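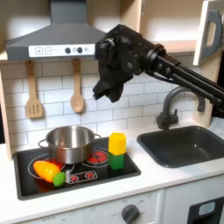
Marlene Xavier wrote:

> Colleagues,
>
> Before the order for the Lotuvholm rooms is confirmed, I would ask that we look again at whether the play kitchens should be supplied with the small accessories at all. At Amcombe we found that the pots and the wooden utensils left the kitchen within minutes and were used everywhere else in the room. Staff spent the end of each session collecting them. Would it be acceptable to order the kitchens alone and add the loose pieces in April?
>
> I would also like to know who is responsible for the doors. Two of our hinges needed tightening last term and it was not clear to whom this should be reported.

Dear Marlene, dear list members,

Thank you for these comments, which were discussed with the Early Years Furnishings Office on Tuesday. The Office's position on each point is set out below.

**Loose pieces.** The kitchens will be ordered with their accessories. A cooktop without a pot on it receives very little use, and the rooms that opened without utensils asked for them shortly afterward. We accept that the pieces travel. Each room should therefore keep one pot on the cooktop and the spatula and spoon on the rail under the hood at the close of the day. Any further pots, plates, or play food may be stored elsewhere and brought out at the discretion of the room lead.

Hanging utensils should go back on the rail and should not be left in the sink. Children who can reach the rail may do this themselves.

**Doors and handles.** Loose hinges and handles are to be reported to the Office by reply to this list, with the room name in the subject line. Please do not tighten hinges with power tools. If a wall cabinet door will not stay closed, the kitchen may remain in use. If a door has come away from its upper hinge, please take the door off completely and store it flat until it can be refitted.

**Cleaning.** Countertops, cooktops, and the tiled backsplash are to be wiped with a damp cloth and the usual mild soap. Abrasive pads have dulled the printed burner rings in at least one room and are no longer permitted. Wooden utensils should be wiped and dried by hand. They are not to be soaked or placed in the dishwasher.

**Order details.** The total for this round is 48 kitchens, to be supplied by Stalleo under order 3456. Delivery to Lotuvholm will be made first, followed by Amcombe. Rooms currently holding a D'Amico kitchen in good condition will keep it and are not included in the count. Accessories from the two suppliers may be mixed.

Room leads who wish to change the position of their kitchen should do so before delivery. The back must stand against a solid wall, and the side nearest the door must be left clear.

Corrections to the room list should reach the Office by noon on Tuesday.

Early Years Furnishings Office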